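Aug 28, 2024

# Donen hand-held gripper pair, after 500 takes

I have now spent more of my summer pinching things with the Donen pair than I have spent cooking, and my kitchen has noticed. We bought the set in July to gather demonstrations for a tabletop policy at Dirnatard. Before that we were puppeteering the arm with a gamepad, a method I'd recommend to anyone who finds filing taxes too fast.

The idea is simple enough. You hold a gripper in each hand, do the task the way you want the arm to do it, and the cubes let the tracking work out where your hands went. A take of a small two-handed task runs me 11 seconds when I'm awake. With the gamepad I was pleased to finish one before my coffee got a skin on it.

## What I like

The triggers are good. They have a long, even pull, and you can close the pads slowly enough that the object doesn't squirt off toward the wall. The width reading matched my calipers every time I checked, and I checked more than was healthy.

Setup took me 7 minutes the first morning and three once I stopped reading the manual, which was translated by someone with a grudge. Donen's recorder also splits the takes for you: squeeze both triggers twice and it starts a new one. I use this constantly, mostly to bury mistakes.

## What I don't

Weight, first. The grippers feel like nothing for an hour and like two bags of flour after that. Birthe Kjærgaard has better shoulders than I do and gets through a full afternoon, but she also rows.

Then there's the marker tracking. Turn a wrist too far and a cube loses its pose, and the recorder carries on as if all were well. You find out later, when the left hand teleports across the table in playback. A beep would do. The Dewulf set we had on loan beeped at everything, and I never thought I'd miss it.

The pads pick up dust and get slick. Wipe them at every break, or your data will teach the arm to drop things with great confidence.

## Thin upright objects

Slim, standing things are where most of our bad takes come from. You bring both sets of pads in to meet in the middle, and they have to arrive together or one hand shoves the thing into the other. I slow down for the last inch and keep my elbows off my ribs. Birthe goes in fast and gets cleaner takes, so the dataset has both of us in it and the policy can decide who it respects.
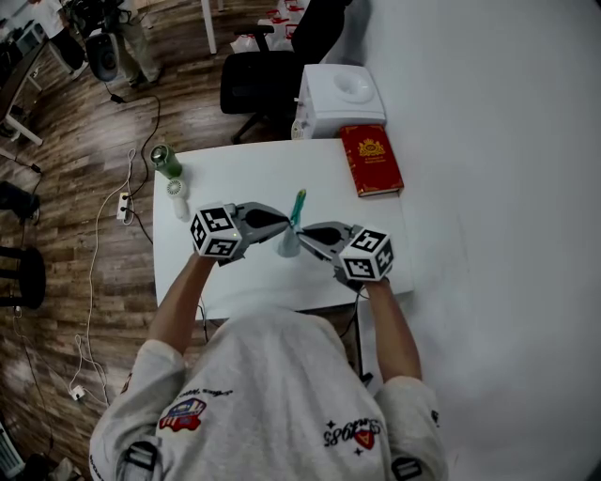
## Would I buy it again?

Yes, and we've asked for a second pair for the Fuvcombe site. Get the spare pads with it. If your task involves a lot of wrist twisting, borrow a set for a day first and watch your playback before you pay.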